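June
By Tomomi Honda and Julián Segura

4.2 Colour, habit and putting things back

We came to this part of the study expecting to write mostly about labels, and we should admit that we had already drafted several pages on lettering size before the interviews changed our minds. The 288 people who filled in our survey of shared storerooms (school art rooms, sports clubs, a couple of church kitchens and one very well-loved toy library) had plenty to say about labels, most of it grumpy. When we asked how they knew where a thing belonged, though, they tended to talk about colour. "It goes in the red," one art teacher told us, and it took us a moment to work out that she meant the red tray by the sink, which had no label at all and had been there longer than she had.

Colour has a long history in storage, and it would be a shame to rush past it. Earlier writers mostly treated it as decoration, or as a help for children who were not yet reading. Our respondents used it more like a family uses the name of a room. Once a colour had stuck, people carried on using it even after the container itself had been swapped for another, and in two of the clubs we heard members speak of "the yellow" when the tub in question had been grey for years. Figure 3 shows trays in green and red with stacked blue crates behind them.

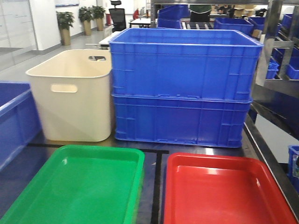
How many colours can a shared storeroom use before people start to mix them up?

Most groups in our survey coped comfortably with four or five, and trouble began when two shades of the same colour stood side by side.

That last point deserves a little patience, as it came up again and again in the longer interviews. Of the 17 coordinators we sat down with, 15 could name every colour in their room without looking, and nearly all of them did it in the order they would meet the colours walking in from the door. The remaining 2 worked from a written list taped inside a cupboard, and were quite happy with it. We had planned to treat the list-keepers as a separate group but there were too few of them, so their answers are folded in with the rest.

Rooms kept to a single colour are another matter. In those, people leaned on position: top shelf, second from the left, the one near the window. It works nicely while the same hands do the tidying, and less nicely in the first weeks of a new season, when a fresh lot of helpers arrives and everything drifts one place over.
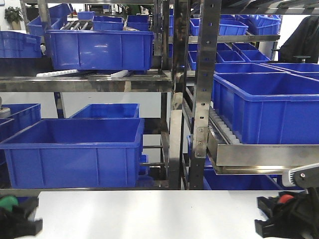 Tomomi Honda
Senior Research Fellow, Shared Spaces Program, Ondstead

Drift of this kind was the most common complaint in the open comments, well ahead of breakages. Several coordinators had tried photographs stuck to the shelf edge, and one had drawn chalk outlines, much admired and gone by the end of term. Julián Segura, who handled the coding of these comments, grouped them by the time of day at which the tidying was done. Groups that packed up before 4 pm reported less drift than evening groups, a pattern we return to in Section 4.3 along with the question of lighting.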